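Workshop Gallery: Drilled Spacer Blocks

Tedport Joinery Notes
25 February 2025

The blocks on this page belong to the Trondow shelf unit. Each upright is separated from its neighbor by small rectangular spacers, and each spacer takes two fasteners. The first batch was cut in January. Blanks come off the saw as one long strip, are cut to length against a stop, and are drilled afterward in a simple fence jig.

Hole spacing matters more than the outside size. A block that is slightly short still pulls up tight. A block with its holes out of line will rotate as the second screw goes in, and the shelf above it will not sit flat. For this reason the parts are checked by hand before they go to assembly, and again after sanding.
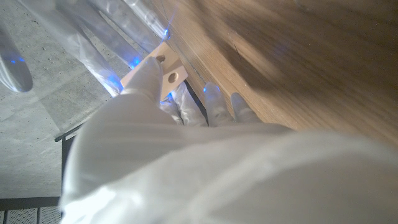 Spacer block held at an angle near the edge of the wooden table. Two round holes, the lower one in clear view.

Notes on the part

Stock: strips 915 mm long, planed on all faces before cutting. The end 50 mm of each strip is discarded – snipe from the planer is worst there.

Drilling: brad point bit, 4 mm pilot first, then final size. Place a scrap backer under the block and replace it when the hole in it gets ragged. Tearout on the exit side is the usual cause of rejection.

Edge distance: the hole nearest the end is the weak point. If a blank splits, it splits there. Drill that hole first so that less work is lost on a bad piece.

Finish: light sanding on the faces only. Do not ease the edges around the holes with a countersink. The washers need a flat seat.

Storage: sort by hole spacing, then by thickness. Mixed trays caused almost all of the assembly errors on the earlier Zundine bench, where two spacer sizes differed by only 2 mm.

The drilling jig is covered on its own page, with a cut list and the fence settings. Shelf assembly pictures are filed under Trondow, part two.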